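Setting a Place at the Table: Guidance for Dining Room Staff and Helpers
Loretti House Residential Dining
Revised 15 September 2024

This page sets out the standard method for laying an individual place at the communal tables. It applies to the midday and evening meals. Breakfast is self-service and is covered separately.

Before you start

Wash and dry your hands. Tables are to be wiped with the mild soap solution kept under the service counter, then dried with a clean cloth. Do not use the kitchen degreaser on tabletops, as it leaves a film that makes plates slide.

Take plates from the warming cabinet or the open shelf, according to the menu posted that morning. Carry no more than 8 plates at one time. Larger stacks are to go on the cart.

Check each plate on both sides. Any plate with a chip, a crack or a rough spot on the rim goes into the gray bin beside the dishwasher and is recorded on the breakage sheet. Scratches alone are not a reason to discard a plate – the Keso everyday range marks easily and remains safe to use.

Spacing

Allow 60 cm of table width for each person, measured from the center of one plate to the center of the next. Residents who use a wheelchair or an armchair should be given more room, and the chair opposite should be moved a little to one side if legs are likely to meet under the table.

Placing the plate

1. Stand where the diner will sit, facing the table. Placing a plate from the far side usually results in an uneven line.
2. Hold the plate by the rim with both hands, one on each side. Keep thumbs off the eating surface.
3. Lower the plate so that the whole base meets the table together. Do not drop one edge first.
4. Leave two finger widths between the rim and the edge of the table. For a resident with limited reach, follow the instruction on the seating card.
5. Release both hands and step back to check the position from behind the chair.

A plain plate in a color that contrasts with the table is preferred for residents with low vision. Light blue on a white table is the usual choice in the east dining room. Patterned plates are kept for the October open house. 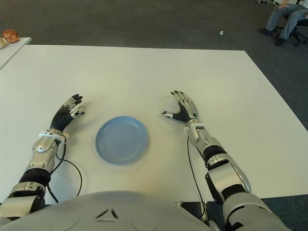 Rajkumari Awasthi asks whether the plate should go down before the flatware or after it, as the two dining rooms have been doing it differently. The plate goes first in both rooms. Forks are then placed to the left, with the knife and spoon to the right, and the glass above the knife.

Napkins

Fold cloth napkins in half twice and place them to the left of the forks. Paper napkins may be used at midday.

Questions about seating cards should be directed to Ward Van den Broek at the service counter before the meal begins.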